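Fesar open day, Gisstead site: anybody go?
Board: Automation and Robotics > Shows, Visits and Demos

kettleblack
Fesar had the doors open at their Gisstead building on Mon 20 June. I had a ticket for the afternoon and couldn't get off work. I mainly wanted to see the PC teardown cell, the one they call Balent. Did anyone here go? Is it real or is it a slide deck with a robot parked next to it?

mmiller_ohio
Went in the morning. It's real. They had a talk first, 40 minutes, too long, then groups into the lab. Parking was bad. They had us in the overflow lot behind the Pritchard warehouse and you walk from there.

The talk was given by Dwynwen Phillips, who runs the cell. She was good on questions. The slides before her were mostly sales.

torque_spec
I was there too, second group. I'd call it half real. The arm moves, the camera finds things, it goes where it should. But there was a person next to it the whole time and she stopped it twice while we watched. If you go to an open day and the thing gets stopped twice, it isn't ready to sell.

mmiller_ohio
They didn't say it was ready to sell. Phillips said in the talk that they have had 2412 towers through the cell since April and every one had an operator standing by.

torque_spec
Then why is there a price on the handout?

kettleblack
What did the price say?

torque_spec
Price on request. So no number, but it's there.

janfromreceiving
I was in the last group of the day and got to stand there longer than most because two people in our group left early. I work in receiving at an electronics recycler, so I was mostly asking about the boring end of it. How does the case get on the bench, who opens it, what happens to the screws.

Answers I got: a person puts the tower on its side and takes the side panel off by hand. The robot doesn't do panels yet. A person also takes the cooler off, and the robot work begins after that. Screws go in a bin and they don't sort them.

The demo is slow. It goes over the inside of the case a piece at a time, stops, looks, moves on. They had two screens going, one from the camera on the wrist and one from a camera on the bench.
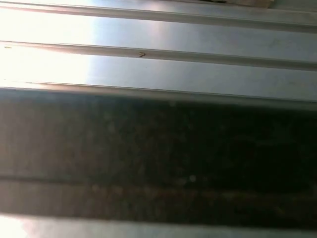
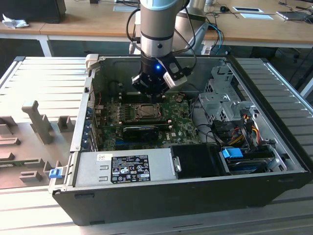

What we run at work is a line of people with drivers and a shredder at the end, and on a normal day we get through 700 towers between two shifts. I asked Phillips what the cell does in a day and she didn't have a figure she wanted to give. Her point was that they aren't after the whole tower. They want the processor and the memory out clean because those get resold, and the rest can go down the same line it goes down now. That makes more sense to me than what the handout says. In the bench view you can see the gripper down over the processor area, with the processor still held in its metal frame, and that was the part she spent the most time on. She said the frame lever is the hardest thing in the case for them. The wrist view was the other thing I asked about. Bare ridged metal with the light coming in hard from the left, and a good part of it is washed out to white. I asked if that bothers the software and she said yes, a lot, and they are trying different lamps.

kettleblack
Thanks, that's what I was after. Is it one make of tower or do they mix them?

janfromreceiving
The one on the bench had DELL printed on the board. I asked the same thing and was told they started with business desktops that come in by the pallet from office refreshes. Mixed loads are "later." That's a problem for us, we get everything.

torque_spec
So they have a cell that doesn't open the case, doesn't take the cooler off, doesn't take mixed loads and gets bothered by a lamp. I stand by half real.

mmiller_ohio
You're scoring it like a finished machine. Shiny sheet metal is a problem for any camera. We had the same trouble on a bracket line with fixed lighting and a part that never changed. It took us most of a year.

torque_spec
And you fixed it before you invited the public.

mmiller_ohio
We didn't invite the public at all. I'd sooner see it with the problems in.

hexbolt
Lurker, but I do lighting for inspection cells, so a comment on the wrist picture. A single strong source off to one side is about the worst you can do for ribbed sheet. You lose the ribs on the bright side, which you can see on the left there, and they read fine toward the right. Cross polarizers, or a dome light if there's room, and inside a PC case there isn't room. I would put diffused bars on both sides of the bench and close the blinds. Did they have windows in there?

janfromreceiving
There are windows along one wall. I didn't notice if the blinds were down. She mentioned lamps and didn't mention the windows.

hexbolt
I'd start with the windows.

oldgrizz
Does anybody know what the tray with the posts on it is for, left of the case? Looks like molded plastic.

janfromreceiving
I meant to ask and forgot. The operator didn't touch it while our group was there.

kettleblack
Another question on volume. If they only pull the processor and memory, how many towers does a place need per week before this beats a person with a driver?

janfromreceiving
Somebody in my group asked. The answer was around 900 a week for a single cell, but that was from the sales guy and Phillips didn't repeat it. One of our people can get the CPU and RAM out of a business desktop in a couple of minutes, so I'd want to see the math.

torque_spec
I asked the same sales guy in the second group and he told me 600.

mmiller_ohio
OK, that one I can't defend.

janfromreceiving
I have Phillips's card and I'm going to write and ask for the real number, plus whether we could send a pallet of our mixed stuff for them to try. I'll post what I get back.

kettleblack
Please do. And ask if they're running another open day. I can take a Friday.

oldgrizz
Ask about the tray too.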